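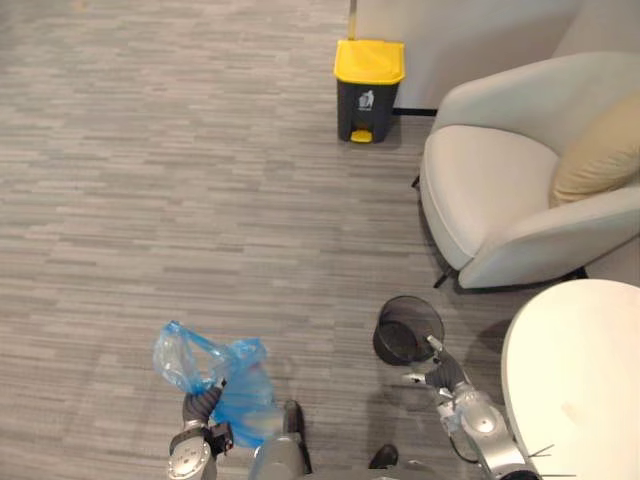
**Issue 51 | Page 2**

# Taking Out the Trash, Eventually

The woman who runs cleaning contracts for Nestora has been promised a robot janitor at every trade show she has ever attended, usually by a man holding a very small sandwich. She has kept the brochures. They fill a drawer in her office on Brzozowska Street, and she opened it for me with what I can only call affection.

"My favorite says 'available soon,'" she said. "It's old enough to drive."

Nestora cleans offices, clinics and one bowling alley. It employs 300 people, and she would like it on the record that she isn't looking to swap them for anything. What she wants is help with the jobs they hate, and the job they hate most is wastebaskets. The big stuff, she says, is solved or nearly so. Floor scrubbers have been driving themselves up and down the concourse at Polport for a while now, and the only complaint she gets is that they're smug.

"A floor is easy. It lies there," she said. "A wastebasket you have to pick up, and then there's a bag, and a bag is a terrible thing to give a machine. It has no shape. You grab it here and it goes over there."

I said that my own kitchen bags did the same to me.

"Yes, but you swear at it and then you manage."

She has watched a fair number of demonstrations and takes notes on a legal pad. Her test never changes. She wants the old bag out and a new one in, and she wants the basket back where it was. Then she wants it done again at the next desk, where the basket is a different size and somebody has poured coffee into it.

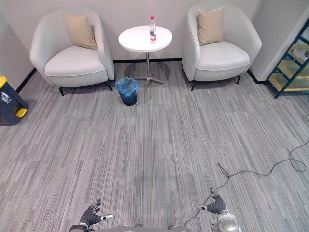

My own interest in all this is less noble. I hate housework and would pay to have it gone, so I asked her straight out when I could stop. She wouldn't give me a year. She talked about liners instead, at a length I hadn't thought possible. Putting a bag in a basket is half the work, she said, and the other half is getting the rim folded over the top edge, the way it is on that little blue basket in front of the side table, so the whole thing doesn't slide to the bottom under the first banana peel. New hires at Nestora get shown the fold on their first morning. "If a machine does me that fold all day, in rooms it hasn't met, I'll buy it lunch," she said.

And hands? Everyone selling her something seems to be very proud of the hands.

"The hands are lovely. I've seen hands nicer than mine." She looked at hers. "But my people don't look at a bag while they tie it. They're looking at the next room, or talking about their sister. They feel it. So I ask the salesman, does it know when the plastic is slipping? And he shows me the fingers again."
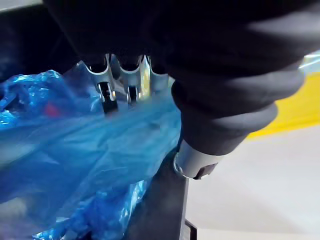
Speed is the other sore point. Multside, a rival firm across town, spent a month this past spring trying out a machine on its night shift, and word got around. By her account it was polite and careful, and it was still on the second floor at 5 a.m. "My slowest cleaner has a bad hip and takes a smoke break on every landing," she said. "She'd have been home in bed."

She doesn't hold this against the machine. It was tidy, she heard, and it didn't leave any doors open. She could see herself finding work for something like that in a building that sits empty all weekend, where it can take as long as it likes. Shop floors she puts further off, with the cardboard and the customers, and private homes further still. "An office is at least trying to be neat. Have you seen people's homes?"

I have seen mine. I asked what she'd put in charge of it, with the technology as it stands today.

"A bigger bin," she said, and shut the drawer, which stuck, and had to be done again with the knee.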